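About us

Welcome, and thank you for stopping by. Prorkix is a small independent workshop that tries out grippers, robot arms, cameras and the controllers that tie them together, mostly for people who are about to spend a good deal of money on one and would like a second opinion first. We sit on the upper floor of the old Gondal building, up one flight of stairs, with a kettle that is nearly always on.

How we started

The two of us, Maham Swati and Érica Magalhães, met while working for a firm that built packing lines. Maham looked after the controllers and Érica looked after everything that touched the goods, and between us we must have unpacked more grippers that didn't suit the job than either of us cares to remember. They were perfectly good grippers, most of them. They had simply been chosen from a data sheet by somebody in a hurry, and a data sheet tells you how hard the fingers squeeze and how far they open and very little else. We used to grumble about it on the train home, and one July the grumbling turned into a plan, and the plan turned into a lease (Maham's brother-in-law read it for us, and we are still grateful).

Our first customer was Cosunon, who wanted to know whether soft-faced fingers would do for light household goods or whether they ought to pay for something cleverer. We spent 11 weeks on it, which was far too long, and charged them for three. They have been back every year since, so we like to think they forgave us the slow start!

What we do

Most of our work is comparison. You send us two or three candidates, or ask us to borrow them from the makers, and we put each one through the same set of small jobs, with the same objects and the same people doing the moving. We like ordinary things for this: drinks bottles, soft toys, cupboards with doors that swing, shelves that get in the way just when you'd rather they didn't. A steel test block is lovely for measuring force, and we do keep a drawer of those too, but hardly any of our customers need to pick up steel blocks.

A good part of the comparing is done with hand-held grippers, where a person does the job of the arm. It's quicker than programming a new path every time we change fingers, and you learn a lot from your own wrist. If you find yourself twisting your elbow up by your ear to get past a cupboard door, an arm is going to have trouble there as well, and it is much cheaper to find that out on a Monday-morning sort of budget than after the bolts have gone into the floor. 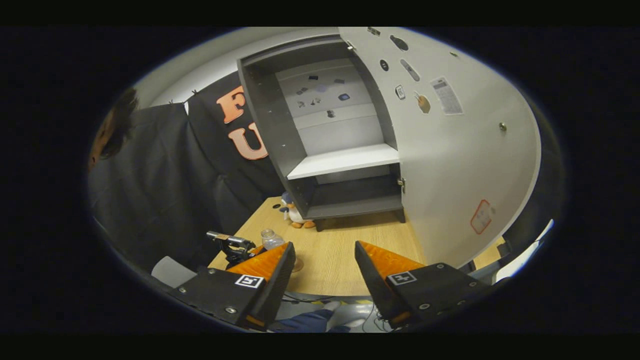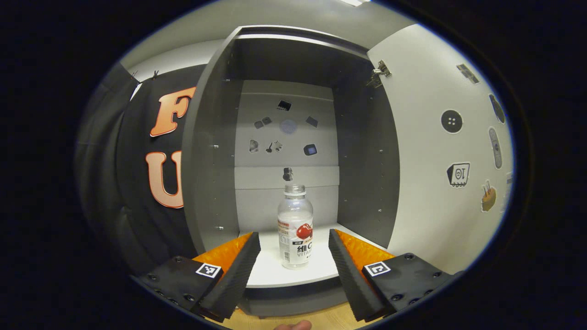

Orange-backed fingers at the grey cabinet, with a clear bottle between them.

We are rather fussy about how trials are written up. Every attempt goes in the log, including the clumsy ones, and we ask whoever held the gripper to add a sentence in their own words before they look at the recording. Those sentences are often the most useful part of the report. "Felt as if I was pushing it away before I'd got hold of it" has saved one customer a costly order, and no force reading would have put it so well. A usual comparison runs to some 200 attempts for each set of fingers. The longest we have done so far was 3,000, for Brurard, who make shelving and wanted to be very sure indeed.

Cameras get the same treatment. A wide lens close to the fingers sees nearly everything and bends all of it; a narrower one gives you nice straight shelves and then loses the object at the very moment you reach for it. We have opinions on this (Érica has several) but we'll set up both and let you look through the results before we tell you what they are. The same goes for marker tags on the fingers, which we are fond of for following how far the grip has opened, so long as they stay clean and in view.

How we work with you

It begins with a chat, which costs nothing and tends to overrun. Please bring the awkward objects with you, or post them. We would much sooner have the dented tin and the bottle with the slippery label than a neat list of sizes. After that we'll send a short plan on a single page, and if you're happy with it we begin. You are welcome to come and hold the gripper yourself, and we'd encourage it, as people who have spent an afternoon at our table ask far better questions of their supplier afterwards.

For smaller firms and schools we have a fixed-price day at £699, which covers one arm or hand-held tool, up to two sets of fingers, and a plain written report with all the recordings. Lunch is included and is usually soup.

We don't sell grippers, and we don't take a fee from anyone who does. Makers lend us their kit on the understanding that they see our findings at the same time as the customer and not a moment sooner. One or two have stopped lending. Most have stayed, and a few now ring us up before they change a finger pad to ask what we think, which we find very flattering.

Visiting

The downstairs bell is temperamental, so press it firmly and then give it a second go. There is parking behind the building for small vans, and a goods lift if you are bringing an arm. If stairs are difficult, let us know beforehand and Maham will meet you at the lift, which needs a key.

Page last updated 2019-05-21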